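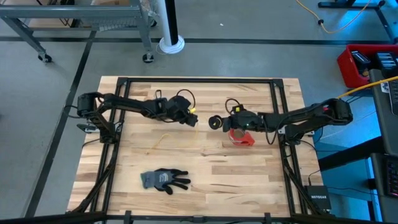

Chapter 4
Why Towns Flood

Every town has a creek it has forgotten about. In Luvthorpe it ran under the bowling club, in a pipe 880 millimetres wide, and most people learned of it the autumn it came up through the dance floor. The council called this an unusual event. It had been unusual twice before.

Rain that falls on a paddock soaks in, more or less. Rain that falls on a car park goes looking for company. In the older part of Luvthorpe, 80 per cent of the ground is now roof, road or concrete, and a storm that once took a day to reach the river gets there before lunch.

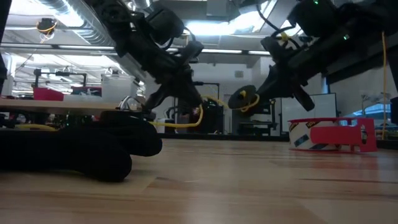
Would a bigger pipe have saved the dance floor?
Probably, for a while – though the water would then have reached Pastov, the next town down, sooner and in a worse mood.

We begin with the catchment, the whole area of land that drains to one point. Keep a pencil handy for section 4.1.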